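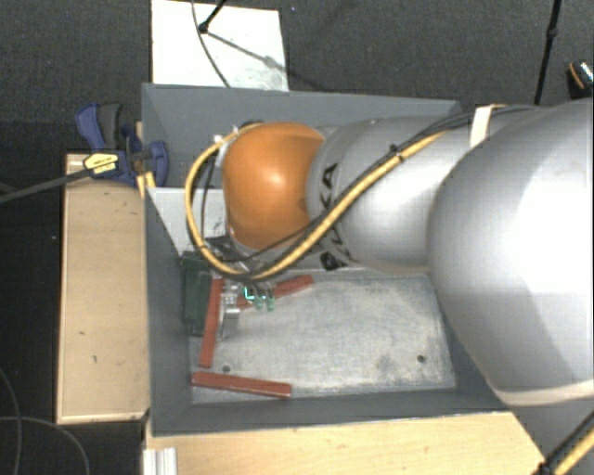 Pues ya estoy en casa, con las piernas hechas polvo y la voz a medias, pero quería contaros la carrera de Namcombe antes de que se me olvide la mitad. ¡Menudo domingo de motor sin ser domingo siquiera!

Llegamos a las siete de la mañana (Nadine conducía, yo dormía) y ya había cola para aparcar. Nos pusimos en la horquilla, que para mí es el mejor sitio del circuito: se ve toda la frenada y, si estiras un poco el cuello, la entrada a boxes.

Niilo Turunen salía segundo y en la primera vuelta ya le enseñó el morro a Solveig Bakke, pero ella le cerró la puerta con una calma que daba gusto. Así estuvieron hasta la parada. El equipo Hornen metió a Solveig en la vuelta 42, de 50, que a mí me pareció tardísimo, y salió del pit lane por detrás de Niilo. Con gomas nuevas, eso sí. Le pasó a dos vueltas del final, por fuera, y media grada acabamos de pie gritando.

Raed Nasrallah, tercero con el Saliba, muy solo toda la tarde. Una pena lo de Anikó Kovács, que abandonó por la caja de cambios cuando iba cuarta.

La próxima es en Plallham, en junio. Todavía no tengo entrada, así que si a alguien le sobra una, que me escriba.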